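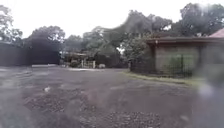 An open lot with low buildings and trees behind it.

When Maëlys Lecomte and her partner Benoît Joly began to look for a home in Drikamard, they had a good deposit and two regular salaries. They supposed that the bank would ask for nothing more. The valuation of the house was the part they had not thought of.

The seller wanted 342 thousand euros. The valuer sent by their lender, Zovden, came in May, stayed less than one hour and wrote a lower figure in his report. The bank lends on the figure in the report, and the price agreed with the seller does not change this. So the couple had to find the difference themselves, or to negotiate again.

"We were angry with the valuer for 3 days," says Maëlys. "Then we read the report, and he had explained everything in it."

A mortgage valuation is made for the lender. It answers one question: if the bank must sell this property, how much money will it receive? The valuer compares recent sales in the same streets, looks at the roof and the walls, and notes what may trouble a later buyer, for example a shared drive or a right of way. He does not test the heating. Many buyers believe that they have paid for a full survey, and they learn the difference after the first winter.

Linnea Løken has arranged mortgages at Renaud for 10 years. She advises her clients to ask for a copy of the report as soon as it exists. Some lenders send it without being asked, others only give the final number. If the report contains a mistake, such as a wrong floor area, the buyer can request a correction, and it helps very much to attach sale prices of similar houses nearby.

A second lender may also reach a different opinion. Maëlys and Benoît tried this with Zullell, but they had to pay the fee again and the result was nearly the same. In the end the seller reduced the price by half of the gap, and they paid the other half from their savings. The new kitchen must wait until next year.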